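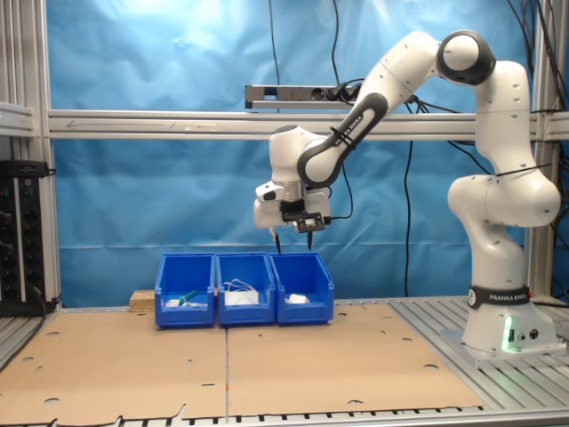 Samah Ramadan

The Galtside Sorting League is a student robotics competition, and I should say up front that I've been mixed up in it since my second year, so this entry is going to sound more like me than like a reference book. The editors of this wiki said that was fine as long as I got the rules right.

Overview

Galtside is a bin-sorting contest for college teams. Every team programs an arm to pick small household and workshop things out of one place and put them where they belong, with no human help once the run starts. The arm at our station is a Franka Emika, bolted to its plate beside the work surface, and it reaches over a row of three blue bins with their low, stepped fronts toward the student who's sweating over the keyboard. You don't bring your own robot (thank goodness, have you seen what they cost?). You bring code, and you get time on a shared station.

Format

A match is 4 rounds. In each round the judges load the bins, read out the task card, and start the clock. You get 200 seconds. Tasks go from "move this one thing to the next bin" up to the dreaded mixed round, where a long skinny tool might be lying across a bunch of little stuff and the gripper has to get the tool without dragging the rest along. Cables are the worst. I've watched very good teams lose a whole season to a thin white cable — it flops, it snags, it hides behind whatever you wanted to grab.

Scoring

Full points for an item set down in the right bin, half if it's in the right bin but something else came along for the ride, nothing if it lands on the table. Touching a bin wall is allowed. Moving a bin is a penalty. The best total anybody has posted is 620, by the Randton team, and they still bring it up at dinner.

The station

The boards under the bins are plain tan things with curved cutouts, and they meet in a seam. Newcomers love to use that seam as a reference line for calibration. Please don't! The boards get lifted out and put back between seasons, and your lovely numbers will drift. Use the base of the arm.

The big blue sheet hanging at the back gives the camera software one plain color to ignore. It has wrinkles, it gets shiny spots near the top when the lights are on, and both of those have been blamed for lost matches. The rules say the backdrop is the same for everybody, so there's no appeal on that one.

The sensor on the front of the hand has its own cable, which loops off to the side and climbs toward the forearm. Teams have to leave some slack there. My first program turned the wrist nearly all the way around before every pick, for reasons I can't reconstruct, and the judge stopped me before I finished the warm-up.

History

The league grew out of an evening class at Lundgren, where the final assignment was to empty a bin. People kept coming back after they'd passed to try it again, and by the following February there was a score sheet on the door and a team from Randton asking if they could have a turn. Tokel joined the year after that. The name comes from the building the class met in.

Joining

Teams have up to 3 members and at least one has to be in their first year of programming anything, which is my favorite rule. That's how I got in. I'd written maybe a page of code in my life, and my teammates handed me the "open the gripper" part — you'd be amazed how much can go wrong in there, like opening the fingers so wide that one of them comes down in the neighboring bin. Practice slots go up on the board outside the lab at 6 in the evening and the late ones are usually still free.

See also: Mixed round task cards; Calibration from the base; Lundgren evening class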